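Feltmont launches desk and dressing table tidying service

31st October — Feltmont is opening its small-item tidying service to households across Clernesus, after a trial in September in which 100 homes took part. The service covers the little things that end up loose in drawers: pens, brushes, clips and make-up tools.
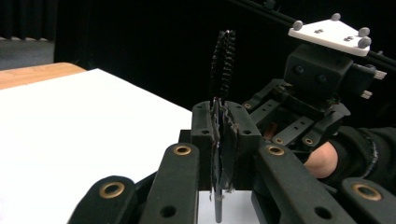
A twisted-wire brush, one of the small items covered by the service.

Each visit begins with a cleared table. Everything from the drawer is laid out, sorted by use and put back into a clear organiser with dividers, so that the owner can find it without tipping the lot out again. Mascara brushes and similar tools get their own compartment, away from stationery.

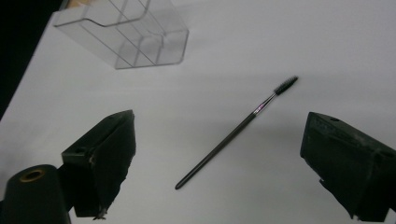 Yasaman Mahmoudi said the drawer in her hallway had not shut properly for years, and that she would rather have it sorted once than keep buying new pens.

Items are sorted on a flat board, which can be wiped down between batches.

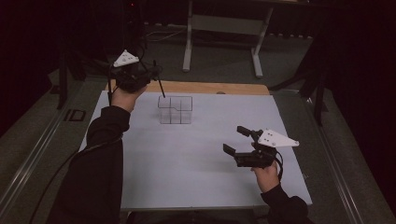

Feltmont handled 2505 items during the trial, most of them shorter than a hand. Households can choose between open trays and closed containers. A small transparent box like the one on the board suits things that are used once or twice a week — larger trays are better for daily use. Bookings for Istimard and Zarei open first, with 1000 visits planned.

Pens are tested on scrap paper before they go back, and dry ones are set aside for the owner to check.

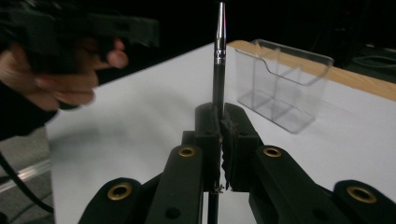

One household in Zarei asked for the pens to be kept by the telephone, and said it would book again for the kitchen drawers.

Bookings can be made through the Feltmont office.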